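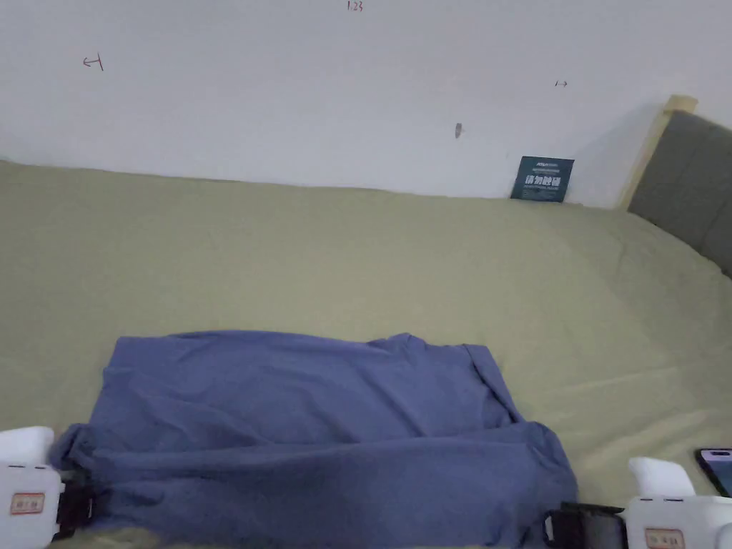 The second part of this series concerns clothing, and in particular the work of folding it. Readers who followed the first part, on kitchen linens, will recall that I undertook in April to review how each category of household textile is washed, folded and stored in our apartment. Kitchen linens required one afternoon. Clothing has required most of the summer.

The principal change is one of location. For many years I folded at the dining table, which is narrow and is generally wanted for something else. All folding is now done on the bed in the back room. The bed is wide, it stands against the wall, and a shirt may be laid out on it with both sleeves extended. I recommend a plain sheet for this purpose. Ours is olive green, and a blue top shows clearly against it, which helps when one is looking for the end of a sleeve.

Long-sleeved tops are the most demanding items in the basket. They come out of the dryer bunched, with one side turned under, and the temptation is to begin folding at once. I have adopted the following order of work. The garment is first spread by its lower edge and drawn gently outward until the hem lies straight. The sleeves are then released and smoothed from the shoulder to the cuff. Only after this is the first fold made. My sister-in-law, Hülya Altıntaş, begins at the shoulders and considers the hem a matter of no importance. We have agreed to differ, although I note that her drawers are tidier than mine.

Sweaters are folded in thirds and stored flat. T-shirts are folded to the width of the Zarnari drawer boxes, four of which were purchased in the spring and have given satisfactory service. The lids do not fit well and have been put away. Socks remain under review.

A reader, Ozan Polat, wrote to ask whether a folding board is worthwhile. I borrowed one and used it for 20 days. It produced very even stacks of T-shirts, but it was too small for my husband's shirts and slid about on the bedding – a firm table would suit it better. I returned it without regret, and would still suggest it to anyone who folds for children.

On the subject of ironing, the position stated in the first part is unchanged. Cotton shirts for work are ironed. Tops worn at home are smoothed by hand and folded while still slightly warm, and such creases as remain are accepted.

The third part will address bed linens, including the fitted sheet, on which correspondence is welcome. Dolores Park has already supplied a method involving two people and a hallway, and it will be tested as soon as a second person can be found.

Posted 26 Aug 2023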